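# Stedstead Repair Center Sets Equipment Budget for Second Automated Bench

STEDSTEAD, November 6, 2019. The Stedstead Repair Center has approved a capital request for a second robotic bench in its desktop computer line, with purchasing to open in the new fiscal period. The request covers one arm, one two-finger gripper, an aluminum extrusion table, and a set of printed fixtures matched to the computer models the center handles most often.

The decision follows a review of the first bench, where work has centered on memory modules and other small boards in desktop towers. The center receives towers from schools, clinics, and public offices across the region. Each is opened, tested, and either returned to service or taken apart for usable components. 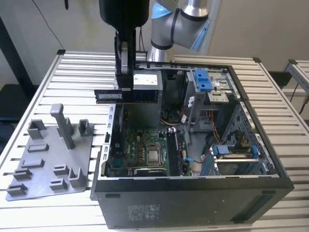 **Office of Equipment Planning**
*Staff writer, Stedstead Repair Center*

Memory handling was selected as the first task for the program in August. A module has to be gripped securely along its length and kept clear of the power supply and the case walls while it is moved. Towers are placed on their sides with the side panel off, which gives the arm access from overhead and allows technicians to use the same position for manual work. The approved plan keeps that arrangement for the second bench.

The review examined 307 towers from the center's regular intake. Of these, 54 were set aside for manual handling only, in most cases on account of case designs that leave too little clearance for the gripper. Planning staff recommended against buying a smaller gripper to reach those units. The expected volume does not support the expense, and the center's technicians are already equipped to process them by hand.

Two suppliers submitted quotations for the arm and gripper package. The center selected MacBrayne, whose proposal included on-site installation and a service agreement with a fixed annual charge. Zodulton, the other bidder, offered a lower purchase price but quoted service visits separately. Both quotations remain on file with the Office of Equipment Planning and may be reviewed by department heads on request.

Fixtures are budgeted on a separate line. The first bench was planned as a single purchase, and the cost of replacement holders was charged to general supplies as it arose. Under the new plan, fixtures will be treated as consumable equipment with their own allocation, reviewed each quarter. The opening order calls for 16 fixture plates from Tuvmont, which will print them to drawings supplied by the center.

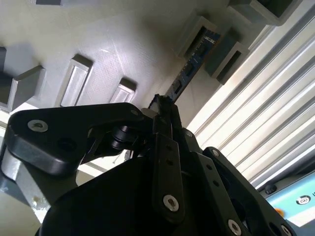
Fixture design will account for a larger share of staff time than the original program allowed. Every part that a technician or a robot handles needs a defined resting place, and the dimensions of that place determine how easily the part can be picked up. Narrow circuit boards present the greatest difficulty: a blue board seated with one end in a slotted socket leaves limited room for the fingertips, and the neighboring sockets must be spaced so that the gripper can come in close without touching them. Drawings for the new plates will therefore be checked against the full outline of the gripper, including its outer finger links, before any order is released to the printer.

Facilities staff have completed a survey of the floor space next to the existing bench. The second table will use the same slotted aluminum rails, so that brackets and fixtures can be exchanged between the two stations. A dedicated electrical circuit will be installed ahead of delivery. The cost of that work is carried in the building maintenance budget and is not part of the equipment request.

The plan also provides for spare parts, including one complete set of gripper fingers and the fasteners needed to fit them. Spares will be held in the center's parts room under the same stock controls that apply to hand tools. Training for technicians will be given in-house, with MacBrayne staff present for the first session.

The center's inventory of working memory modules stood at 1477 at the close of the review. Planning staff will use that figure as the baseline when the second bench enters service. A report on running costs for both stations will be submitted with the next annual budget.

Departments that expect to send towers for processing should forward their estimates to the Office of Equipment Planning. Estimates should list the make and model of each unit and state whether drives have been removed.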